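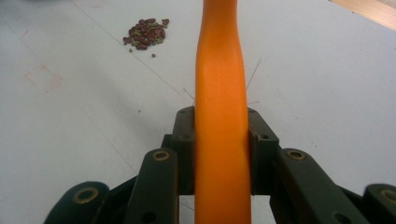
Grabbing week at Skillisley, October 1, 2020

Hello again! I've finally put a page together from our collecting sessions, mostly so that Mwanahawa Muriithi stops asking me when it's going up. We're gathering examples of picking up and putting down for the Rurkine model, all done by hand with the gripper tool, and we've now got over 330 takes that I'm happy to keep (the unhappy ones went in the bin in January and I don't miss them).

A word on how I do it, as a few of you at Fliletcombe wrote to ask. I go slowly. Painfully slowly, if you're watching! Close the fingers, wait a beat, lift, put down, open. My first batch of 96 was far too quick and the model learned to snatch at everything like a toddler at a buffet, so we did the lot again.

Orange things are lovely to work with on a white table, by the way – they stand out a treat. Dried beans are another matter. The kidney beans I can manage, but mung beans are so small that I get maybe one clean pick in 4, and they roll.

Squeezing is still the bit I find hardest to judge, and I'd like more takes with the thing held upright between the pads, plus a few where it starts at a silly angle. Obradović has promised me 3 more afternoons on the table. If you fancy a go with the tool, bring a jumper, it's freezing in there.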